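4.3 Close-range approach trials

Use this section to repeat the Brividside soft-object approach test. The method compares two stopping rules, fixed distance and contour loss, on targets that bend when touched.

1. Load the Akska profile and set the wrist camera to 90 frames per second.
2. Place one target in the holder. Cut roses give the hardest case.
3. Home the arm, then start the approach from 300 mm.
4. Let the arm close in at the slow setting until the stopping rule fires.
5. Save the last frame with the joint log. Repeat 5 times per rule.

Note: At the end of an approach the nearest petal is usually out of focus – score the contour on the petals behind it. A white background may overexpose. Leave the exposure locked so that runs can be compared. 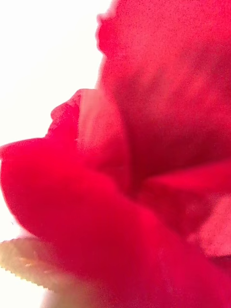 Ngcobo asks whether the contour rule should count leaf edges as well, as a toothed margin against a pale backdrop gives a strong line and could hold off the stop signal. In the Hondgate runs leaf edges were masked by hand before scoring. Do the same, and record the mask in the log.

Caution: Keep hands out of the work area while the arm is live. If the gripper touches the target, press Stop, back off to the home position and mark the run as void.

6. Change the target after 2 void runs.

Results from masked and unmasked frames go in separate tables – see 4.4.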